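Print this page
E-mail this page

April 2019
By Pilar Palma and Cristian Ticona

Project report: Lost grip on small parts, Hladun packing task

The Hladun task is simple on paper. Items lying on a table go into a cardboard box one at a time, using hand-held grippers with blue pads on the jaws. Our share of the project was to log every attempt and find out why the error rate went up in March.

The fault showed up in the second batch. The jaws would close on an item, the log would record a good grip, and the item would drop before it reached the box. Soft things such as snack packets were fine. Hard things with a narrow body were not, and the plug adapters were the worst. Out of 100 plug attempts in that batch we lost 31.

We first blamed the pads. Špela Grgić cleaned them and we ran the plugs again with no change. Then we blamed the operator, who was Cristian, and swapped him for Pilar. Still no change.

The table and box used for packing, and a plug held over the box:
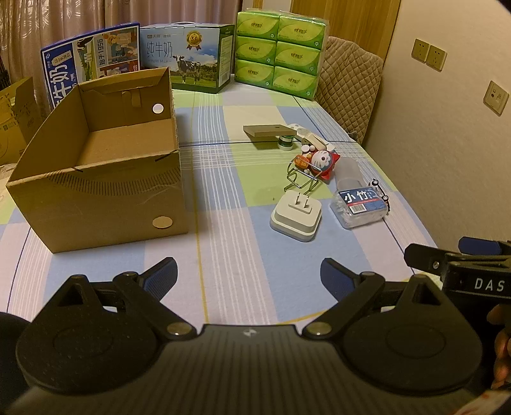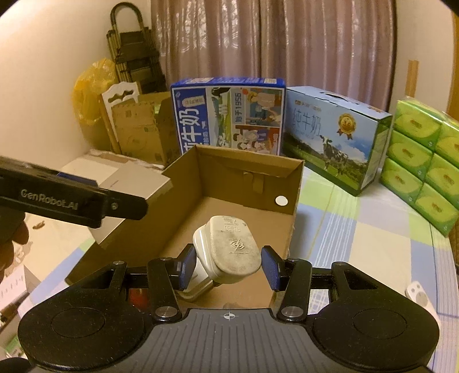 Hnat Nechyporuk found the cause while looking at something else. On attempt 1631 the log gave a jaw opening of zero with a plug still between the pads. The zero point had moved. One of the linkage screws had backed out a little, and the jaw on that side was lagging behind the other by 4 mm. A wide item hid the problem. A narrow one got pushed sideways and was held by one corner of the pad.

There was also a safety side to this. A plug with its pins up is a bad thing to drop near a hand, and Pilar got a scratch on the thumb when one fell and she tried to catch it. It was minor but we reported it. The rule now is to let a dropped item fall, and power strips stay switched off during a run.

We tightened the screws, put thread lock on them and set the zero again. In the next 100 plug attempts we lost 2, both from a bad approach angle. Aurelia Radu has asked for a screw check before each session — it takes a minute with the right driver — and we added it to the start sheet.

We did not go back and fix the March log. The jaw readings in it are wrong by an amount that grew over time, so we marked the batch and left it out of our totals. We still do not know when the screw began to move.

Related reports
Kerkel: wrist sensor dropouts
Otov: battery heat during long runs
Wellent: pad wear after one term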